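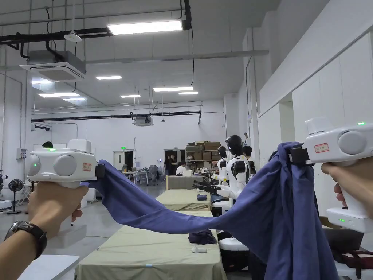
How often does a shared bike need a full inspection?
Every 20 days in service, or sooner if a rider reports a fault through the app or at a dock. Bikes that have stood unused for more than a month get the same inspection before they go back on the street.

Wesdale Bike Share - Bike and Dock Inspection Checklist
Location inspected: Plelard Street hub
Date: 31/07/2018
Inspector: Yanti Tuhumury
Reviewed by: Milagros Dalisay

How to fill in this form
Mark each item OK, FIX or PULL. OK means no work needed. FIX means the work can be done at the hub and the bike goes back out the same day. PULL means the bike is locked out in the system and goes on the truck to the Jatel Avenue shop. Write a comment for every FIX and every PULL. A comment on an OK is optional but welcome.

Bike numbers go on the separate log sheet. Comments below cover the hub as a whole unless a bike is mentioned.

PART A - BIKES

A1. Front brake stops the wheel with one hand on the lever
OK
Comment: Pads are the new type on most of these bikes. Levers feel stiffer than the old ones and riders have mentioned it. Within limits.

A2. Rear brake stops the wheel with one hand on the lever
FIX
Comment: Cable slack on one bike. Tightened at the hub and tested on the sidewalk, then again with a rider's weight on the saddle.

A3. Brake cables free of fraying at both ends
OK

A4. Tire pressure within range, front and rear
FIX
Comment: Several rear tires low. Pumped on site. The hub pump gauge reads a little under the hand gauge, so I used the hand gauge for all of them. Please send the hub pump in for checking.

A5. Tire tread and sidewalls free of cuts and bulges
PULL
Comment: One front tire with a cut in the sidewall, about the length of a fingernail. It was holding air. Pulled anyway under the sidewall rule.

A6. Wheels spin true and do not rub
OK

A7. Front and rear lights come on when the wheel turns and stay on at a stop
PULL
Comment: Rear light dead on one bike. Swapped the lamp and still nothing, so it is either the hub generator or the wire inside the frame. That is shop work.

A8. Reflectors present on wheels, pedals and rear fender
FIX
Comment: Pedal reflector missing on one side of one bike. Replaced from the van stock. We are down to the last few of these.

A9. Bell rings clearly
OK
Comment: One bell was turned upside down under the handlebar. Turned it back and snugged the screw.

A10. Saddle clamp holds under body weight, height numbers readable
FIX
Comment: Two clamps slipping. Cleaned the grit out of both and greased the lever pivot, not the post. Numbers on the older posts are wearing off below the middle marks. Not a safety item, but riders use them.

A11. Handlebar and stem tight, no play in the headset
OK

A12. Pedals and cranks tight, chain guard not touching
OK
Comment: Slight click on one crank. Checked with the torque wrench and it is at spec. Note left on the log sheet so the next inspector can listen for it.

A13. Shifter moves through all gears
FIX
Comment: Grip shifter on one bike would not reach the lowest gear. Adjusted.

A14. Front basket bolts tight, bungee strap not hanging near the wheel
OK

PART B - DOCKS AND KIOSK

B1. Each dock locks the bike on the first push
FIX
Comment: Dock 4 needed a second push. Gum in the slot. Cleaned it and ran ten lock cycles with no failure. If a bike does not lock fully the rider keeps getting charged, so please treat this one as urgent whenever it shows up.

B2. Dock lights show green, yellow and red correctly
OK

B3. Dock bases bolted down, plates flat, no trip edge
FIX
Comment: Plate at the north end had lifted at one corner. Bolt retightened. The asphalt under it is soft and it will lift again in hot weather. I would like the city's street crew to look at it before we set another bolt there.

B4. Kiosk screen readable in direct sun, card reader works
OK
Comment: Test card accepted. Receipt paper replaced.

B5. Map panel clean and current
FIX
Comment: Panel still shows the old station at Umali Square, which moved across the street in the spring. Cleaned the glass. New print needed.

B6. Solar panel clear of leaves and stickers
OK

PART C - STREET AND SURROUNDINGS

C1. Flexible posts in place at both ends of the station
PULL
Comment: One post gone at the south end, base only. Put a cone there for now. The south end is where delivery trucks turn in, so this should not wait for the monthly order.

C2. Painted buffer visible from the travel lane
OK
Comment: Fading on the street side. It should last through the fall, but I would put it on the list for November.

C3. Crosswalk and curb ramp not blocked by docked bikes
OK

C4. Fire hydrant clearance kept
OK

C5. Street light over the station working
Not checked
Comment: Inspection was done in daylight. Lamai Sangkhawat will check on the evening truck run and initial this line.
Checked after dark, light on. L.S.

C6. Drain beside the station clear
FIX
Comment: Cleared leaves and a plastic bag. Water was standing against the end dock when I arrived and was going down when I left.

REVIEWER COMMENTS (Milagros Dalisay)

A4: Pump collected. Loaner pump left at the hub with a tag on it. Use the hand gauge until the original is back.

A5: Agree with the pull. The rule is any cut you can catch a nail in, holding air or not. Two inspectors have asked about this lately and the wording on the next version of the form will say so.

A7: Shop found a broken wire at the fork of the frame tube. This is the same place as on the bikes from the Umali Square station. Jonalyn Baluyot is pulling the shop records to see if they came from the same delivery. Our hubs log some 3,000 rides a week between them in summer and a good share of those are after sunset, so I want an answer on this before the days get short.

A8: More pedal reflectors ordered.

B3: Request sent to the city. No date given yet. Inspectors should press on that corner with a foot at every visit and write down what they find, even if it is flat.

C1: Approved as a rush order. Angelica Baluyot will install it when the post arrives. Leave the cone where it is. If the cone goes missing, call dispatch and ask for another the same day.

FOLLOW-UP
Next full inspection due: 20 days from the date above
Items to recheck first: B1, B3, C1
Bikes locked out: see log sheet
Status of hub: open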